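PRESS RELEASE
2 April 2024

Riltmont Tenants' Association questions Brokell's "lifetime" repair promise

RILTMONT: The Riltmont Tenants' Association today asked the retailer Brokell to explain in plain words what its new lifetime repair promise covers, how long a lifetime is, and who decides when it has ended.

The promise was announced in November and has been on posters in the Emum shopping center ever since. It says that bags, coats and small household goods bought at Brokell will be "repaired for life, no fuss." Our members like the sound of that. Many of them shop at Brokell, and few can afford to replace a winter coat or a school bag every year. So we read the terms, all 7 pages of them, and came away with more doubts than we started with.

The word "life" is not defined until page six, where it becomes "the reasonable service life of the product." Reasonable to whom? The terms say Brokell will judge this "at its discretion." A shopper who sees the poster would have no idea that the store can look at a torn seam, decide the bag has lived long enough, and hand it back.

Then there is the list of what is left out. Wear from normal use is left out. So are zippers, buckles, linings and straps if the item is older than three years. We would like to know what else goes wrong with a bag. Damage from washing is also excluded, even where the care label says the item can be washed.

The association asked members to send in their own experiences with the plan, and 706 households replied. We don't claim this is a scientific survey. People with a complaint are more likely to write in than people without one, and we expect Brokell to say so. Even so, the same points kept coming up: a long wait, no written reason for a refusal, and an offer of a discount on a new item in place of the repair that was asked for.
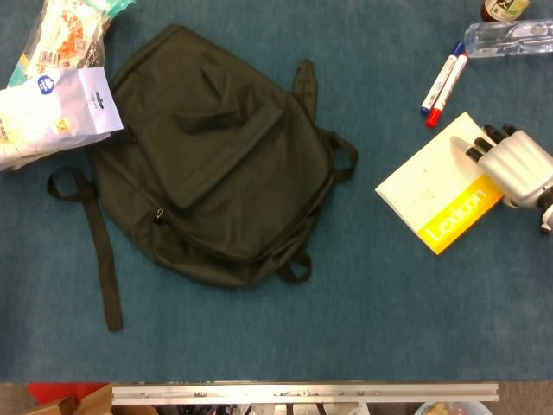
Brokell sends its repairs to an outside workshop, Bepari. We have no quarrel with the workshop, and several members praised the stitching on the items they got back. Our question is about what happens before anything reaches a sewing machine. Brokell has told us that "the great majority" of claims are accepted. We asked for the figure behind that statement and were told it was commercially sensitive. If the number is a good one, it is hard to see the harm in printing it.

We are asking Brokell for three things:

A definition of "lifetime" in years, printed on the poster in the same size type as the promise.

A written reason for every refused repair, with a way to appeal.

The number of claims received and the number accepted, published twice a year.

Brokell has said it will "take the feedback on board." We have heard that phrase before and will wait to see the new terms. Until then, we suggest that shoppers keep their receipts, read page six before paying extra for a covered item, and ask for any refusal in writing.

Issued by the Riltmont Tenants' Association. Copies of the terms, with our notes, are available from the association's office during opening hours.

ENDS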